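The Long Wait for the Number 8

The timetable at the stop outside Prinamport library says the number 8 runs every ten minutes. I have a great fondness for this timetable. It is one of the few pieces of fiction the council still pays for.

I took up waiting for buses in April, when my car failed its test so badly that the garage rang me at work and asked if I was sitting down. The repairs would have cost more than the car. I sold it to a man who wanted the doors, and told everyone I was looking forward to a slower life. I had not understood how much slower.

There is an art to it, and the regulars at the library stop have been practising for years. They do not stare up the road. Staring up the road marks you out as a beginner, like a tourist with a map. The regulars face the shops, with their bags between their feet, and somehow know when the bus has turned the corner by the bank. I think it's the gears. It may be smell.

They do not form a queue either, at least to the untrained eye. People stand all over the pavement, one by the bin, two under the chemist's awning, somebody sitting on the wall with a paper. Then the doors open and they file on in exact order of arrival. In my first week I got on ahead of a woman with a tartan trolley. She said nothing at all. I still feel it in my neck when I walk past the chemist. 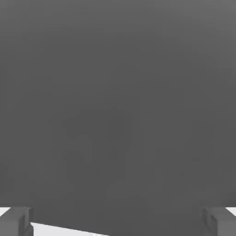
Conversation has its own rules. For the first stretch there is none. Once the bus is late enough to be a shared wrong, remarks may be made to the air. "Must be roadworks" is the traditional opening. "They took one off, you know" comes next, and refers to a bus that was withdrawn so long ago that most of those complaining can't have ridden on it. Only after that may you speak to a person, and then you will hear everything: the hip, the daughter's kitchen, the price of the new flats at Navarro Wharf. The moment the bus arrives all this stops dead and we sit as far apart as the seats allow.

Everyone at the stop agrees it used to be better, and in this case they have paper to prove it. The local history shelf upstairs in the library holds a run of old timetables from Rudis, the family firm that had the route before Brunar Travel bought it. They are small stapled booklets with adverts for coal and corsets. The last bus back from the harbour left late enough for you to see a film, eat a plate of chips and fall out with someone. Today it leaves at twenty to seven, when the chips are barely in the fat.

Brunar, to be fair to it, has plans. I know because I read them, all 578 pages, on the top deck, where I had the time. The document is called Moving Prinamport Together and promises a fully joined-up network by 2038. There are drawings. In the drawings the sun is out, the trees have grown up and slim people with no shopping step on to a silent bus. I looked hard for a tartan trolley. The number 8 gets half a page, most of it a map, and the map has the library on the wrong side of the road.

I went along to the public meeting about it, which was held on an industrial estate not served by any bus. Attendance was thin. I am told this was taken as a sign of general contentment.

Still, I've not bought another car. I tell people it's the money, and it is mostly the money. But I have read eleven novels since spring, and I know which houses on Harbour Road leave their curtains open and what they're watching. I've learned that the front seat upstairs goes to any child who wants it, and that a grown man who gets there first is expected to look ashamed. I have seen a driver stop between stops, in hard rain, for a woman running in her slippers with a boy's forgotten lunch. The whole bus cheered. Then it went back to saying nothing.

Last week I was standing under the awning, facing the shops, when I picked up my bag for no reason I could have named. The 8 came round by the bank. A young man who'd been leaning out over the kerb looked at me with something close to respect. It was the wrong 8, going to the depot, but he wasn't to know that.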